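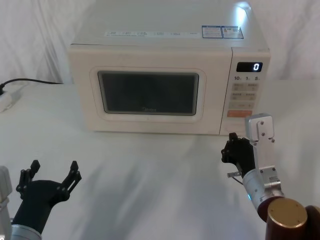
By the Kitchen Desk, Plitivia House News | Mar 5, 2018

The second-floor kitchen has a microwave again. Those of you who have been carrying soup down to Baklow and back, or eating it cold at your desks with an expression, may stop.

The old one will not be missed. It had two settings, off and lava, and its turntable had developed a knock that could be heard in the Fumel meeting room during quiet moments, of which that room has few enough. It went out with the broken chairs.

The new one is a Midea with a pale case, a dark window and a door with no handle to pull. I mention the handle because I have already watched grown adults run their fingertips along the edge of the door like safecrackers. The door opens with the oval button near the base, under the controls. Press it and stand back a little if you are holding a full bowl.

The controls are in Chinese, and this has caused more alarm than it should. The numbers are the same numbers. Along the row under the display you get 10 seconds, 1 minute and 5 minutes, and most of what happens in an office kitchen can be managed with the first two. The 5 is for people who have brought an actual potato. The orange button at the bottom starts it, and carries the pause symbol as well. Minus and plus are just above that and mean what they have always meant.

The upper buttons cover power level, defrosting, sterilizing and a food menu. Mahrous has asked us to point out that the sterilizing setting is no substitute for washing your mug. Mahrous being the firm that cleans the kitchen, I would take the hint. 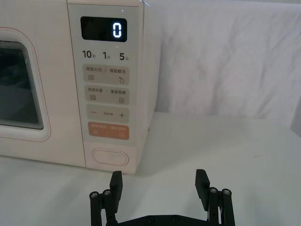 Could we please have the buttons labeled in English before somebody sterilizes a burrito, came the request by return of email. We could, and we will. A card is being typed up and will go on the wall by April – on the wall, I repeat, and not taped across the display, which is where the last one ended up.

Meanwhile, the usual rules. Cover anything with tomato in it. Fish is still a matter for your conscience, though your conscience might like to know that the window opens. If you stop the thing early, clear the leftover time, so the next person finds a 0 and doesn't give their coffee the rest of your lasagna's four minutes.

Spills should be wiped up by whoever spilled. Faults go to extension 2091. Please don't report that it beeps.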